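The case against decanting

Every December the same advice comes round, and this year I have been sent it by three separate people. Get rid of your carrier bags, your punnets and your half-open packets, and put everything into matching containers. Your kitchen will be calm, your fruit will last, and you will become the sort of person who eats it.

I don't believe a word of it, or at least I believe a good deal less than I am being asked to.

The latest round was set off by Ursina Zwahlen, whose newsletter I read mainly in order to disagree with it. Her piece on fruit runs to several screens and says that produce should leave its bag within minutes of entering the house. She recommends open-sided baskets, one per kind of fruit, labelled. She has a whole shelf of them. I counted the steps between the front door and a finished shelf and gave up somewhere after the washing and the drying and the second round of drying.

Who has the time? I come home with a bag of oranges and a bag of something else, and I have a coat on. The fruit goes on the worktop. Some of it gets into a basket that evening, some of it the next morning, and the last few pieces stay in the bag until I want the bag for something. I suspect most kitchens in the country work on this system, including a fair number belonging to people who write about shelves.

The claim I object to most is that the basket is doing something to the fruit. Let air in, they say, and it keeps. Well, perhaps. A tied bag left on a warm windowsill will certainly do a peach no good. But an open bag is also letting air in, and I have eaten many perfectly decent apples out of one. In June I kept half my shopping in a basket and half in its bag with the top folded back, for as long as either lasted, and could not tell the difference by taste. That is no laboratory trial, and I dare say soft berries would have given a different answer. Still, it is one more trial than the newsletter offered.

Then there is the mixing question. Ursina wants her apples kept away from everything else, as ripe apples give off a gas that hurries the neighbours along. This much is true. It is also true that in a house where fruit gets eaten, the neighbours do not have long enough to be hurried. If your bananas are going brown because of an apple, you have bought too many bananas.

An apple and something long and yellow in a blue basket, with an orange still sitting in the bag next to it, is to my eye a perfectly finished job. 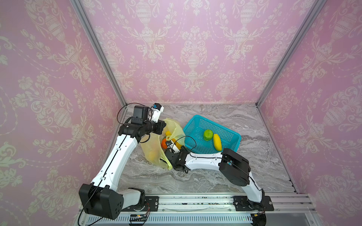

What the basket is good for

I am not against baskets. I own one, a plastic thing with holes in the sides from a shop called Naylor, and I like it. It can be rinsed under the tap. It can be carried to the table, and it stops round things rolling on to the floor, which a bag will never do. Those seem to me sufficient reasons to have a basket, and none of them requires a label.

My friend Santosh Awasthi, who is tidier than I am and kinder about it, says I am missing the point. When fruit is in a bag you forget you have it, and when it is in a basket you see it and eat it. I grant him the forgetting. I have found things at the bottom of a paper bag that I would rather not describe. But a thin see-through bag, spread open, hides very little, and a deep basket can bury a satsuma as thoroughly as any sack. What matters is whether you look.

He also says it takes 90 seconds to empty a bag of fruit. I have timed it and he is right, so by all means do it if it pleases you. My quarrel is with the shopping list that follows, because one basket soon becomes six, and then the shelf is the wrong depth for six.

So I will be keeping my one basket and the bag beside it. The oranges can move across when there is room for them.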